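Section 4: Hanging the drying rack and setting the pulley

OK, so the wall brackets are up and you've had a cup of coffee. Good. The Pikel ceiling rack goes together pretty fast from here, but I've put up three of these now (one of them twice, thanks to me skipping step 3) so please read the whole section before you climb the ladder!

You'll need the two rails, the bag of rope clips, the long rope and the cleat. The hex key is taped inside the lid of the box, and I threw mine out the first time.

1. Lay both rails on the floor with the slots facing up. Slide the rods in from the left. They should click. If one won't click, turn it end for end and try again.

2. Thread the rope through the double pulley first, then the single one. The double pulley goes on the same side as the cleat.

3. Tie the stopper knot before you lift anything. A plain figure eight is fine.

4. Screw the cleat to the wall at a height you can reach without stretching. Mine is at 435 mm above the washer top, and my tall neighbor Dumisani put his a good bit higher.

Caution: the cleat has to go into a stud or solid brick. The plastic plugs in the bag are for the small cover plate only.

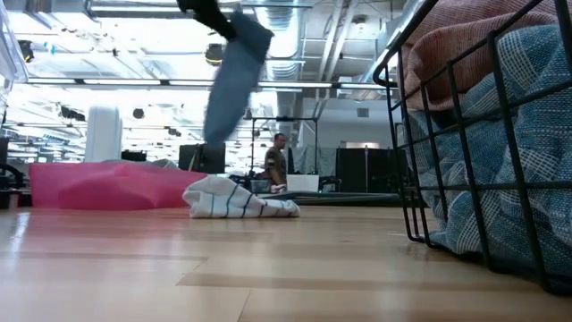

5. Raise the rack slowly, with both hands on the rope, and stop when it's about level with your eyes. Check that it's even from end to end. If one side sags, let it back down and shorten the rope on that side at the clip, a little at a time.

6. Wrap the rope around the cleat in a figure eight, three turns, and finish with a locking hitch.

Note: new rope stretches. Mine needed taking up twice in the first couple of weeks, and then it settled down and I haven't touched it since.

Loading it up

Start with light stuff for the first few washes, shirts and pillowcases, that kind of thing. Put heavy towels near the ends, close to the rails, and spread them out so both sides carry the same. I fold sheets in half over two rods (they dry much faster with a gap in the middle) and keep socks on the front rod where I can grab them.

Caution: always lower the rack to load it. Don't hang wet jeans on it while it's up, and keep kids away from the rope.

If the pulley squeaks, rub a bit of candle wax on the wheel. For a missing clip, ask for part 3248 when you order. The short rods are part 495, in case you bend one like I did.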